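Kanent Workshop Notes
Tips for wiring small device networks at the bench

October 2, 2024
Written by Rukhsana Arain

Many readers write to me that their bus works well on the table and then fails in the cabinet. Most of these problems come from the wiring and only a few from the software. I collected here the habits which help me in my small workshop in Prulley.

Terminate both ends
Put one resistor at each end of the main line, and none in the middle. With the power off, measure between the two signal wires. You should read roughly 60 ohms. If the meter shows 120, one resistor is missing. If it shows much less, probably there is one too many.

Keep the branches short
Every device which hangs on a side cable disturbs the signal a little. At high speed I keep these side cables under 15 cm. If a cabinet does not allow it, I lower the speed of the whole network before I start to look for other faults.

Write the node number on the device
Two devices with the same number will make strange errors, and you can lose an evening with it. I use white tape and a thin marker, and I write the number on the housing and also on the plug. Keith Hollis from the Hasarcombe repair club prints his labels, but his handwriting is worse than mine.

Prepare the table
Clear the table before you open any housing. Small screws like to roll, so a soft cloth under the work is useful, but take it away when you power the boards, as fleece can build up static charge. 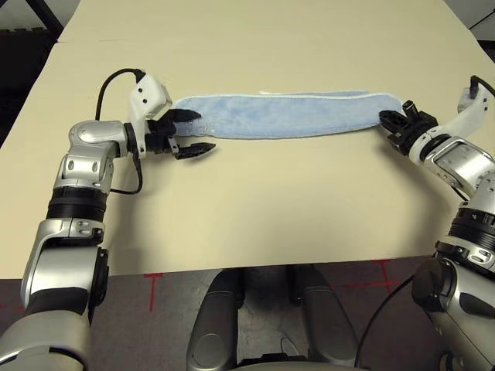

Save the settings before you change them
Read out all parameters and store the file with the device name. Change one value, test, and then go to the next one. Some devices forget the new values after a restart if you do not give the save command, so switch off and on again and check.

Clean the contacts
Old plugs from the Afridi drawer I wipe with 70 percent alcohol and leave open until they are fully dry. Do this only with the supply disconnected.

Next page: Choosing a crimp tool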